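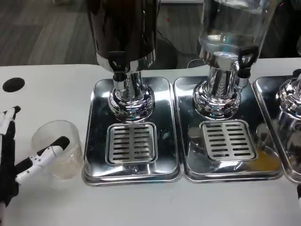
Konrad Danzer considera que el problema no reside en la mano, sino en el orden de las tareas, y así lo hizo constar al pie de la consulta antes de que se publicara respuesta alguna: convendría separar la evaluación del agarre de la evaluación del vertido. La consulta se reproduce a continuación en su redacción original.

Evaluación de un proyecto de servicio de bebidas con robot de dos brazos

Publicado por Nest Penry en el foro de Robótica Educativa

Estimados miembros de la comunidad:

Coordino el taller de automatización del centro Helham. El grupo de segundo curso prepara para noviembre un proyecto denominado Inga, en el que un robot de dos brazos debe servir una bebida desde un dispensador de grifo y dejar el vaso sobre la mesa. El reglamento interno exige una rúbrica cuantificable y un registro de cada intento. Hasta la fecha el alumnado ha registrado 113 intentos, con criterios que variaban de un equipo a otro. 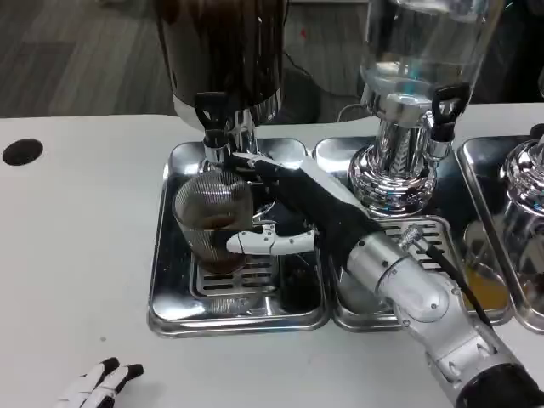 La dificultad principal se presenta en la coordinación. Una misma mano ha de mantener el vaso en posición y accionar la palanca, y los equipos no se ponen de acuerdo sobre si ello debe puntuarse como una acción o como dos. Solicito orientación sobre los siguientes extremos: división de la tarea en fases, tratamiento de los derrames y número mínimo de repeticiones para dar por válido un resultado.

Agradezco de antemano su colaboración.

Dilwyn Jenkins

Estimada compañera:

En nuestro centro se aplica una división en cinco fases: aproximación, agarre, accionamiento del grifo, cierre y depósito. Cada fase se califica como superada o no superada, sin puntuaciones intermedias. El accionamiento y el agarre se anotan por separado aunque los ejecute la misma mano, dado que los fallos tienen orígenes distintos: el primero suele deberse a la calibración de la cámara y el segundo, a la fuerza aplicada por los dedos.

Respecto de los derrames, se recomienda distinguir entre el líquido que cae en la bandeja de goteo y el que alcanza la mesa. Solo este último invalida el intento. La bandeja deberá secarse antes de cada serie; de lo contrario, no es posible atribuir los restos a un intento concreto.

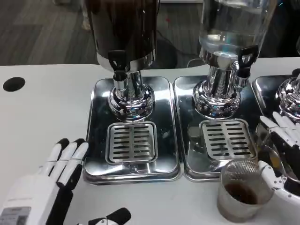

En cuanto al depósito, procede fijar por escrito cuándo se considera finalizado. Nuestro criterio es que el vaso permanezca en pie, con la base íntegramente apoyada, y que ambas manos se hayan retirado. Mientras una de ellas continúe en contacto con el vaso, el cronómetro sigue en marcha. Sobre las repeticiones, exigimos series completas de 5 intentos consecutivos con el mismo programa; si se modifica un parámetro, la serie se inicia de nuevo.

Morfudd Jarman

Con agua es suficiente para las pruebas. El café mancha.

Kai-wen Lam

Suscribo lo expuesto por el señor Jenkins, con una salvedad. La calificación binaria resulta adecuada para la competición, pero ofrece poca información al alumnado durante el curso. En el taller Drondwood se añade una columna de observaciones de cumplimentación obligatoria, en la que se indica la causa probable del fallo y la versión del programa. El registro acumulado asciende a 841 entradas y ha permitido comparar promociones. Puedo remitir la plantilla a quien la solicite por mensaje privado.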